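Equipment Plan and Budget: Progress Report to the Katona Fund
May 2019

This report covers the second phase of the household handling project at the Arnley site. The phase was approved to equip operators with hand-held grippers, record ordinary household tasks, and prepare a purchase plan for the robot arms that will later be trained on those recordings.

Two pairs of grippers are in service, and 192 sessions have been logged. Bathroom work started in December, after the kitchen tasks were closed. Operators work beside the tub with a gripper in each hand and handle small items at the rim. Each gripper carries a marker cube used for position tracking.

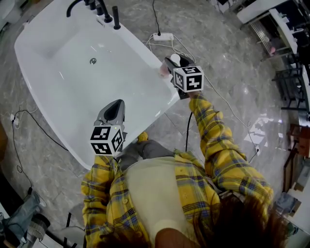 Household Robotics Section, Stincombe Institute

Spending to date stands at 80 percent of the equipment line. The remaining balance will not cover both a third pair of grippers and the spare parts requested by Ayman Sleiman. We propose to buy the spare jaws and cables first, at a cost of $2,000, and to move the third pair to the next budget year.

Gridard has quoted a delivery time of 30 days for the parts. Its quote for the arms is still under review, and no order will be placed until the Fund has approved the revised schedule. Cable routing at the tub will be reviewed before the next set of sessions, and longer leads may be added to the parts order.

Questions on the figures should be sent to Yaryna Stelmakh, project manager.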